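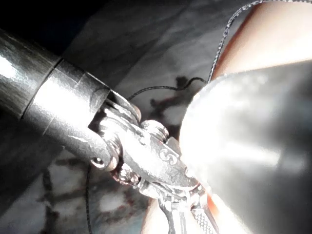

The wrist up close, with the thread hanging behind it.

Soluvum suture pads: a review from someone who gets through a lot of them

I spend most of my working week recording stitches. Our little group in Hulville is building a learning system that copies needle work, and before it can copy anything it wants examples, heaps of them, with a person at the controls doing the job properly (and sometimes badly, which is useful too). So when I say I've used these pads, I mean I've used them! We ordered a box in November and I've been cutting and stitching my way through it ever since.

We bought the plain pale ones. We'd been on the Clusau pads before that, which are cheaper and perfectly fine for teaching hands, but they have a shiny skin that made our recordings miserable to label. The Soluvum surface is smooth with a bit of faint mottling, and black thread shows up on it beautifully. If you've ever spent an afternoon trying to mark where a thread ends on a glossy pad you'll know why I'm so pleased about that.
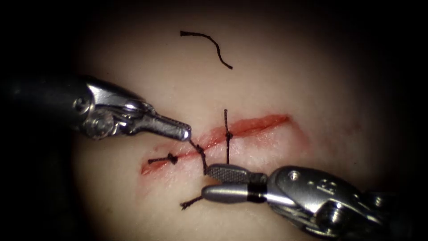
Two stitches across the cut, long ends still on the second one.

I make the cut myself before each session and put a little red along it, so the edges are easy to pick out. The pad takes the colour well along the lips of the cut. It does smear if you're heavy-handed, and I am, so expect some pink where you didn't want it. Wiping helps a bit but never gets it all off.

What about the stitches themselves? The bite feels right. The needle goes in with a small push and the material closes round it nicely, and a knot pulled down hard will pucker the edges a touch before it does any damage. I've torn 2 pads so far, both times by yanking on the tail like a fool. Sabina Jurčo, who does most of our labelling, would like it noted that she has torn none.

She'd also like me to be tidier. Look at the first stitch, the one on the left, lying almost along the cut when it should be going across it. We keep those. A set made of nothing but lovely stitches teaches the system very little about getting out of a mess, so each run gets a grade and the ugly ones stay in under their own label. Same goes for bits of trimmed thread left lying on the pad. I used to pick them all off between runs and now I leave some, on purpose, because sooner or later the thing has to learn which black squiggle is the one it's meant to be pulling. 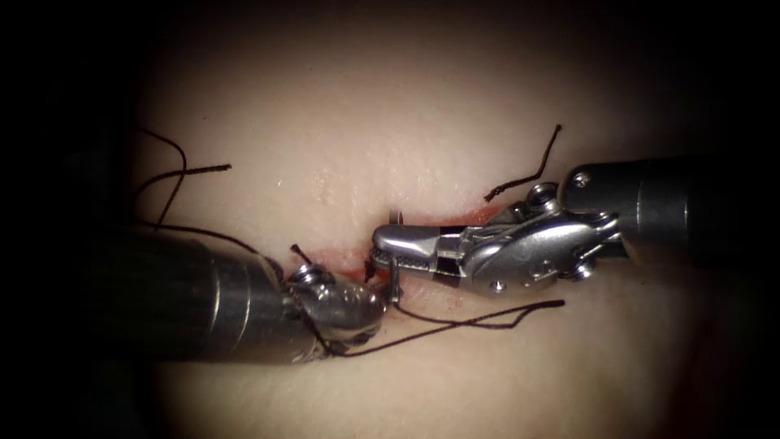
How long does a pad last?

Longer than I'd feared. We get 3 decent cuts out of one pad if I space them out, and the box has given us 100 runs we were happy to keep, plus 23 that went in the "recovery" pile (dropped needle, wrong grip, thread wrapped round the wrong thing). The handover from one tool to the other is where most of mine go wrong, and a firm pad helps there, as you can rest a tip on it while you sort yourself out.

After a while the needle holes do start to show. Sabina reckons that's no bad thing for variety, but I find I begin aiming for the old holes without meaning to, and then the recordings all start to look the same. I turn the pad round when I catch myself at it.
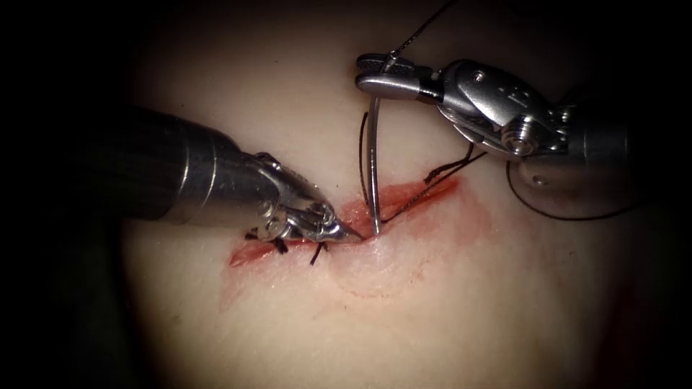
Needle going in at the upper edge, left jaw tip close beside it.

That's my favourite moment of the whole job, by the way, the point going down into the pad with the other tip right there next to it. We mark the start and end of every one of these by hand and it's slow going, but a clear view of the needle against a plain surface makes it bearable.

Grumbles, then. The pads come wrapped singly and the wrapping is a pain to open with gloves on. The underside is a bit slippery, so you'll want clips or a tray; I use the Malik tray we already had and it fits with a small gap down one side that I stuff with foam. And I do wish they sold a darker shade. We've recorded everything on the same pale surface and I'd like to mix it up before anybody tries to train on it.

Would I buy them again? Yes, and I've put in for another box. Four stars, and I'd make it five for a backing that stays put.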